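The Night Shift at Bolar Street

The work paid by the episode. One episode was one task, from the moment I pressed the pedal to the moment I let it go, and if the checker accepted it I was paid for it. In January the price was good. By spring it was less good, but by then I had learned to be quick, so it came out the same.

I worked from the room behind the kitchen. My wife slept on the other side of the wall, and so I had put a towel under the keyboard. On the desk I had the two hand controllers from Plovex, the pedal, the headset which I did not like and almost never wore, and the monitor. The company was called Peneck. I never saw its office. I knew that it was in another time zone because the messages came when I was eating my supper.

The task that week was number 912, "grasp container, lift, place back." It was done in the simulator first, always. Only those of us who had 200 clean episodes in the simulator were let onto the real arms, and I had started again from zero after a change of rules. So every night I sat down with the same table.

I want to explain how it feels, because people ask me and I answer badly. You move your hand in your own room, and a little later the hand on the monitor moves too. The delay is small. In the first days you fight it. You push more, and then the push arrives all together and the fingers go through the place where you wanted to stop. After some weeks you begin to wait without knowing that you wait. I noticed that I was doing it also at breakfast, with the sugar bowl. My hand went out, and stopped, and then continued.

That night the start position was an easy one. The container stood a little beyond the fingers, orange at the side and white on top, and the fingers were already open. I had only to go forward, go down, and close. 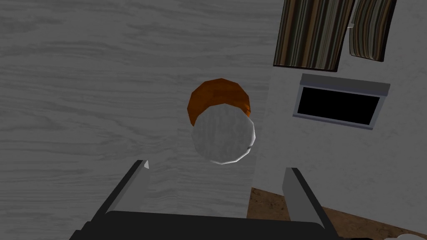
Slower than you think, came the voice of Woldegiorgis in the headphones. I had not heard the line open. Woldegiorgis listened in on the night shift sometimes and spoke only when it was necessary, and in the beginning I was afraid of it.

"I have not moved yet," I said.

"I know. I can hear your chair. You sit forward before you go fast."

I sat back. I pressed the pedal and the red mark came on at the corner of the monitor, and I moved my hand forward as if there was a cup of full tea in it. The fingers went along both sides of the container. I waited. I lowered them a little, waited again, and closed.

"Now you are copying a robot," said Woldegiorgis. "It will be copying you copying it. Do it how you would do it."

"You told me slower."

"Slower, but yours."

I let the pedal go and threw the episode away. It was not paid, but a bad one would also not be paid, and it would stay in my record. The simulator put everything back. This was the thing I liked most in the simulator and later missed on the real arms. Nothing rolled under a shelf. One could make the same mistake 27 times and the table did not get tired.

I thought about how I would do it. I looked around my room for something similar and found the jar in which I keep buttons, and I placed it on the desk beside the left controller. I picked it up. I did it again and looked at my hand. I saw that I did not go forward and then down and then close, as it was written in the instruction. I did all three together. My fingers were already closing while my arm was still arriving, and they knew how wide the jar was before they touched it. I had been doing this all my life and I could not have told it to anybody.

"Are you there?" asked Woldegiorgis.

"I am picking up a jar."

There was a pause – the ordinary kind, from the distance. "Good," said the voice. "Pick it up some more."

I picked it up until my wife knocked on the wall because of the buttons. Then I took the controller again, pressed the pedal, and tried not to look at the instruction. The fingers came in and down at the same time, in a slope. They closed late, but in one movement. The container lifted. I held it over the table for the two seconds that the checker wants, and I put it down, and opened, and went away from it without pushing it. That last part is harder than it looks. Most people relax when the thing is on the table, and they drag it.

The green mark came.

"That one I would show to the new people," said Woldegiorgis.

I did 10 more before I stopped. Two of them were rejected, and I still believe that one of the two was correct. I wrote to Peneck about it and received an automatic answer.

In summer I was moved to the real arms. They stand in a hall on the other side of the ocean, and when one of them makes a mistake, somebody has to walk to it. I hear the steps sometimes. I have asked if the model which learned from task 912 is used in these arms when I am not driving them, and I was told that it is a mixture, from many people, and one cannot say what comes from whom.

But one evening I logged in early, and the arm was running alone, finishing its tests. I was not supposed to touch anything, so I watched. It went toward a small tin on the bench, and before it closed the fingers it stopped. It was a very short stop. There was no reason for it, there was no delay between that arm and its own computer. It stopped, and then it continued.

I called my wife to come and see, but when she came with her coffee it was already on to the next tin. She watched two of them. She said that it should sit up straight, and went to look for the sugar.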